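# How do you teach a robot to pick things up?

When you were a baby, you were terrible at grabbing things. Sorry, but you were! You swiped at spoons and missed. Then you tried again, and again, and somewhere along the way your hands worked it out.

My job is helping a robot do the same. Ours is called Treltar. It has one long arm, and on the end of the arm is a gripper, a bit like a crab's claw.

You might think I could just type in "pick up the sunglasses" and off it would go. I wish! Treltar doesn't know what sunglasses are. It doesn't know where they stop and the table starts, or which bit is good to hold. So I have to show it, and I have to show it lots of times. Each time I show it is called an **example**.

## Making an example

I hold a pair of handles, and when I move them, Treltar's arm moves too. If I squeeze, the gripper squeezes. (It's very like playing a video game, only slower, and your shoulders ache by teatime.)

While I'm doing that, a small camera near the gripper is watching, and a computer program called Hikach saves everything. It saves what the camera sees, and it saves how the arm is moving at the very same moment. Those two things have to go together. A picture on its own tells Treltar what a pair of sunglasses looks like from close up, but it doesn't say what to do next – the movement says that part. 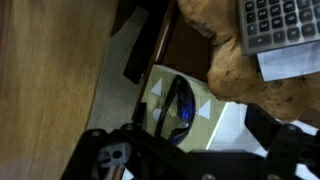 Then I put everything back, but in a different place, and do it again. I turn the sunglasses round. I swap what's lying near them. Sometimes I leave plenty of clutter about, like a calculator or some scrunched-up paper, and sometimes I tidy it all away.

Why the mess? Well, imagine you only ever learned to find your shoes when they were side by side on the mat. One day somebody kicks them under the sofa and you're stuck! A robot can get stuck like that too. If every example looks the same, it may learn the wrong thing, such as "always reach for the middle of the table".

Shiny things are extra tricky. A lens can look blue from one side and nearly black from the other, so Treltar needs to see it from lots of directions before it gets the idea.

## How many is enough?

On a good day I can make 300 examples. For our first big collection, which we named Wollier, we made 2000, and then we went through and checked them. In some of them I'd dropped the thing, or bumped the table with my elbow. We kept 1234 for the first round of lessons. The others went in a separate folder for later, as mistakes can be useful if you label them properly.

After that the computer does its practising. It looks at an example, guesses which way the arm should move, and compares its guess with what I did. If the guess is wrong it changes itself a tiny bit and has another go.

## Try it yourself

You need a friend, a scarf and 11 small things from around the house (nothing sharp or breakable, please).

1. Spread the things out on a table.
2. Tie the scarf over your friend's eyes.
3. Choose one thing and guide your friend to it using only the words left, right, forward, back, down and squeeze.
4. Move everything about and swap places.

It's much harder than it sounds! Notice how many tiny instructions it takes to get hold of one pencil.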